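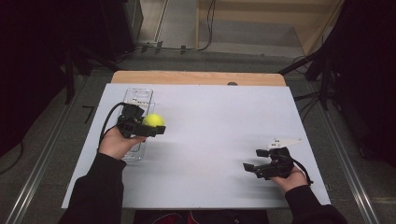 A yellow tennis ball and its clear box at the white board, Droltthorpe open day.

I had been meaning to get to the Droltthorpe open day for years, and every October something came up - a wedding, a cold, once a flat tire two blocks from home. This time I made it, with a thermos of coffee and my friend Rosângela Guimarães in the passenger seat, and we were so early that we sat in the parking lot and ate half our sandwiches before the doors opened.

Droltthorpe used to be a button works, and you still go in through the old counting office, where Arnar Damgaard was handing out paper maps and telling everybody to start upstairs. We started downstairs, of course, because that was where the smell of cinnamon rolls was coming from. (They were very good. I had one then and one later, and I bought another for the drive!)

The part I most want to tell you about is the packing room. It is such a homely subject, putting things into other things, and I could have stayed there all day. The tables are light wood, and the one where we spent the longest had a white board laid over nearly the whole top, leaving just a strip of the wood along the far side. I liked that board very much. A yellow tennis ball shows up on it like a lemon on a bedsheet, while a clear plastic box all but disappears until you catch the ridges in its sides.

The box was a tall one, lying down, and I found myself surprisingly caught up in the matter of the ball and the box. I have a hall closet at home full of loose tennis balls from the years when my boys played, and it had never crossed my mind to give them a see-through box. They live in a pillowcase. Rosângela thinks they should go to the dog next door, and she may be right.

Elínborg Ragnarsson, who has worked in the packing room for 9 years, was kind enough to talk with us at length about containers. She likes clear ones for anything you go looking for in a hurry, and she likes them plain, with no labels all over the front. I wrote that down on the back of my map.

After that we did go upstairs, where Danylo Hladun gave a short talk on the history of the building to a room with 35 chairs and a good many more people than that. I stood by the radiator. He had a drawer of the old buttons to pass around, and I held on to a green one rather longer than was polite.

Parking is free, the stairs are steep, and there is an elevator behind the coat rack if you ask Arnar for it. Go early for the cinnamon rolls - the tray was empty by noon.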